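The Fabric Shelf

Posted 2025-05-23 in Home, Storage, Regrets

People write to ask what we have against proper furniture. Nothing. We have owned proper furniture. It weighed a great deal and had to be carried down two flights when we left Skeltby, and somewhere on the second landing I took against it for life. What we have now is cloth and tubes. It goes together without tools, comes apart without tools, and in between it holds sweaters.

This page is for anyone thinking of doing the same. I've put the notes under headings. 

The poles

Fabric storage lives or dies by its poles. The cloth gets the attention, being the part you see, but it does nothing except hang there and wrinkle. Lay the poles out by length before you start. I say this as someone who built an entire unit, stood back to admire it, and found it leaned like a man listening at a door. Two of the uprights were the wrong ones. They were very nearly the right ones, and nearly is plenty when you're as tired as I was.

The connectors

Small, plastic, and fond of rolling under things. Put them in a bowl. When one refuses to go on, turn the pole a little as you push, and keep your fingers out of the gap. Kamran's method is to hit it with a slipper. I can't say the slipper has failed, but the sound goes right through the floor and we do have to meet the downstairs neighbors at the mailboxes.

The order of things

The leaflet that came with our first one, a Dumholm, shows the frame complete in drawing four and the cloth on it in drawing five, with no hint of how the cloth got past the poles in between. I have thought about this more than I've thought about some of my relatives. Our way is to build the base, drop the cloth over it, and add the uprights while somebody holds the top out of the way. Leave the diagonals loose until everything else is in.

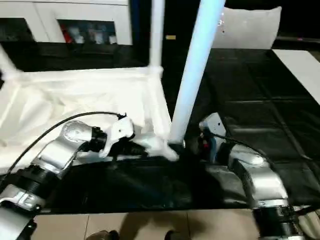
Once the uprights are in, stop and check the feet. Every one of them should be touching whatever you're building on. If one is hovering, the whole thing will rock each time you reach for a sock, and you'll tell yourself you can live with it, and for 5 weeks you can. Then one morning you'll take the entire unit apart in your pajamas before coffee.

We build on a table these days. I did the first two on the floor and my knees sent a formal complaint. A table also means that when a connector makes a run for it you hear it land, and have some idea of the direction.

The cloth

White. I know. Joana Simões, who sold us on the whole idea and has never let us forget it, told me to get the charcoal and I said white would look airy. It did look airy. It also shows every fingerprint of the person who put it together, so wash your hands first, and again after the bowl of chips.

As for wrinkles, some will hang out on their own and the rest are yours to keep. You can iron the panels on low with a dish towel over them. I ironed one panel, looked at how many were left, and decided I liked the lived-in look.

What goes in it

Sweaters, pillowcases, T-shirts, the good towels, the towels we use. Soft things generally. It is not a bookcase. I tried it as a bookcase. A fabric shelf with cookbooks on it turns slowly into a fabric bag with cookbooks in it, and the one underneath joins in.

Heavy things go at the bottom, if they have to go anywhere. Kamran keeps a cast-iron doorstop in his, on the lowest shelf, and calls it ballast. We don't own a door that needs stopping.

Brands, briefly

The Dumholm was our first and is still standing, which I put down to its being wedged between a wall and a radiator. The Isis has nicer cloth and a zipper with opinions. The Kettler we gave to Joana's nephew for his dorm room and haven't asked after. I paid for all of them and nobody sends me anything, except once a catalog.

If money is the question, a fabric unit costs a good deal less than a wardrobe and looks it. I'm at peace with that. I would rather have the 300 in the bank and a closet that sways a little in a draft.

Time

The box says 30 minutes. I believe somebody once did it in 30 minutes, in a bright room, with no one offering advice. Give yourself the afternoon. Put the radio on, and have a sandwich before the diagonals.

Moving it

Empty it first. It looks light enough to shuffle across the room full, and it is, and what you end up with is a parallelogram with your shirts in it. Take everything out, lift from the bottom poles with one person at each end, set it down, and check the feet again. Then put your shirts back in and find the one you've been missing since last year.

Letters

Someone in Skeltby asks whether the cover can go in the dryer. Mine went in once. It now fits a slightly smaller frame, should anyone own one.

Another reader wants to know if you can stack two. You can. I wouldn't stand near it.

And to the gentleman who has written twice about dovetail joints: they are lovely, and I'm sure yours are among the best in the county. You're welcome to come and help carry one down the stairs.

Next on this page: the shoe rack, if it's still up by then.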